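Brornari extends textile take-back to 27 sites

Brornari will extend its household textile take-back program to 27 collection sites in May, up from six at present. The change covers the Plullusberg and Virkerberg districts, where unsold and worn fabric has until now been collected with mixed waste.

Each site will hold two containers, one for clothing that can be worn again and one for fabric to be shredded. Households are asked to bag items and tie the bags. Shoes are accepted in pairs. Carpets, pillows and anything soaked in oil or paint remain excluded and should go to the bulky waste counter.

The six existing sites took in 648 metric tons of material over the last accounting year. Wearable clothing made up the larger share by weight. Shredded cotton goes to insulation makers, while blended fabrics are stored until a buyer is found. Brornari did not publish a figure for the stored portion.

Sorting will stay at the Karakaya depot, which runs a single line on weekday shifts. A second shift is planned once the new containers are in service. Bags are opened, weighed and checked for moisture before the contents are divided by fiber. Damp loads are rejected whole, as mildew spreads to neighboring bales in storage.

Container spacing was set by walking distance in Plullusberg and by existing parking areas in Virkerberg. Pickup is scheduled twice a week, with an additional run after holiday periods. Fill levels will be read by the drivers and entered by hand during the first season.

Residents pay no separate charge. The cost is carried by the standing waste fee, which is unchanged for this year. A map of the sites and a list of accepted items will be posted at district offices before the containers open. The current six sites keep their hours. 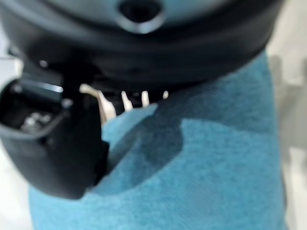
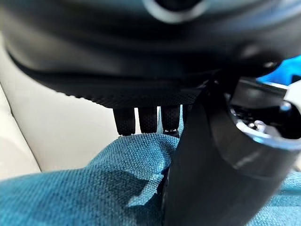 Both images: black robotic hardware at close range.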